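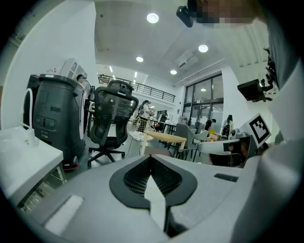
Endum, a client on the packaging side, wrote after its first report that it had expected a ranking and got a table of conditions instead, and asked which gripper it was supposed to buy. Most clients ask the same thing. Our reports give no overall winner.

About Prornlow

Prornlow compares grippers, arms, cameras and controllers for companies that have to choose between them. We sell no hardware and take no commission from suppliers.

A standard gripper comparison covers 51 objects and up to 1,868 grasps per finger design. Hand-held grippers are run on the same objects as arm-mounted ones, and the results are listed separately. Camera mounts are checked for drift at the start and end of each session -- a shifted mount voids the session. Failed grasps are logged by type: slip, miss, crush, timeout.

The Jarnbridge series, our longest to date, compared two controllers on one arm over 837 runs. Maddocks supplies our replacement finger pads.

Reports include raw logs and calibration files. Quotes are sent by Friday for requests received earlier in the week.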